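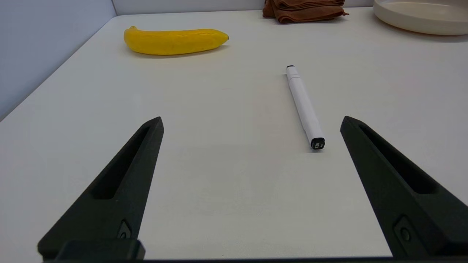 Sofia Stergiou

4. Setting up the Pant relation test

4.1 Purpose

The Pant relation test measures whether a policy trained on mixed tabletop data can place one object relative to another when both are present in the training set but the relation is not. The release checkpoint was trained on 3,672 episodes. None of them pairs the marker with the can. Sections 1 to 3 must be complete before you start: the arm is calibrated, the wrist and head streams are time-aligned, and the checkpoint loads without warnings.

The instruction string used throughout this section is "put the marker next to the can". Type it in lower case with no period. The text encoder is sensitive to the period, and scores taken with it are not comparable to the baseline table in Section 7.

4.2 Preparing the table

1. Wipe the table and let it dry.
2. Lay the folded towel near the back edge, with the plate to its right. Leave clear table between them.
3. Put the banana to the left of the towel, on its side.
4. Put the can upright on the right half of the table, forward of the plate.
5. Lay the marker on open table, forward of the banana. It must not touch any other object.
6. Move the arm to the home pose and open the gripper fully.
7. Check the wrist stream. The marker must be in view with the fingers open. If it is not, shift the marker and leave the home pose alone.

Note: The banana, towel and plate are distractors. They stay in place for the whole block unless the arm displaces one, in which case restore it from the layout overlay before the next trial.

Caution: Keep hands off the table from the moment the arm is enabled until the console shows IDLE.

4.3 Running a trial

1. In the Astadero console, open Session, then New Block. Select the profile "relation_side".
2. Set the control rate to 20 Hz. Other rates are accepted by the console but will change the length of the action chunks.
3. Enter the instruction string.
4. Press Arm, then Start.
5. Watch the head stream during the transfer. Note the height at which the gripper begins to open and enter it in the release field.
6. When the gripper has opened and the arm has returned home, wait 5 seconds and press Mark End.
7. Enter an outcome code (see 4.5).
8. Reset the marker and the can to the next start position in the list. Repeat until the block has 20 trials.
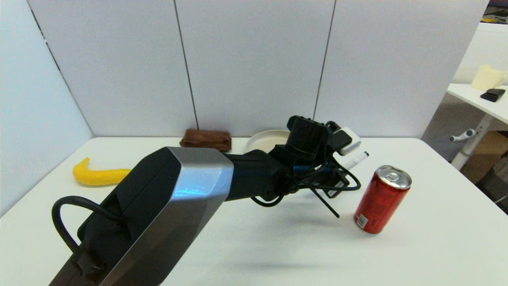
HORKBERG, July

The remaining notes were added after the first full run of the protocol on the Horkberg arm. They replace the matching paragraphs in the earlier Trurnness draft.

4.4 Approach errors

Most failures in the Horkberg run came during the last part of the transfer, after a sound grasp. The policy would carry the marker to the correct side of the table and then drop the fingers too close to the can. Two settings affect this.

a) Wrist stream weight. The default is equal weighting of wrist and head. Lowering the wrist weight during transfer reduced contact with the can but made the release less precise. Leave it at the default for reported results.

b) Chunk overlap. Set it to half. With no overlap the arm hesitates between chunks and the marker can rotate in the grasp.

Caution: If the fingers press on the top of the can, use Pause and then Retract. Do not use Home from this position. Home moves the wrist sideways first.

4.5 Outcome codes

Scoring is done from the last head image of the trial, with the arm out of view. Do not score from memory or from the live stream.
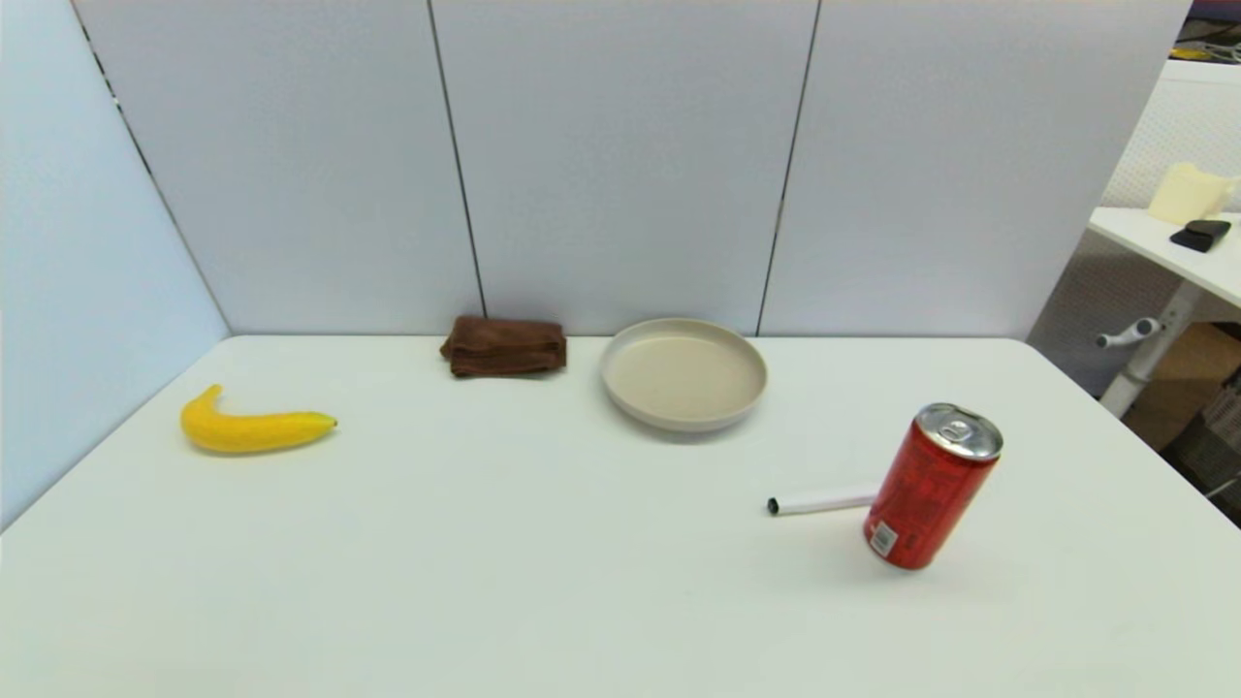 The scorer looks first at the relation, then at the condition of the reference object. Use these codes:

S: marker on the table beside the can, can upright and level.
D: relation met, but the can is tilted, displaced or resting on the marker.
R: marker released on the table with the relation not met.
F: no grasp, or marker dropped before transfer.

A D result counts as a success for the relation score and a failure for the placement score. Report both. The earlier draft merged D with S, so its totals should not be set next to new ones.

Note: Contact between the marker and the can is allowed under S as long as the can stands level. If the far end of the marker is hidden, open the side log and read the contact flag before choosing between S and D.

4.6 Closing the block

1. Press Close Block. The console writes the streams, codes and release heights to one folder.
2. Have a second scorer code the block without seeing the first set.
3. Where the codes differ, keep both and flag the trial. Flagged trials stay in the total.

Continue with Section 5, Changing the reference object.

We use cookies to remember your manual version and language. Accept all | Manage settings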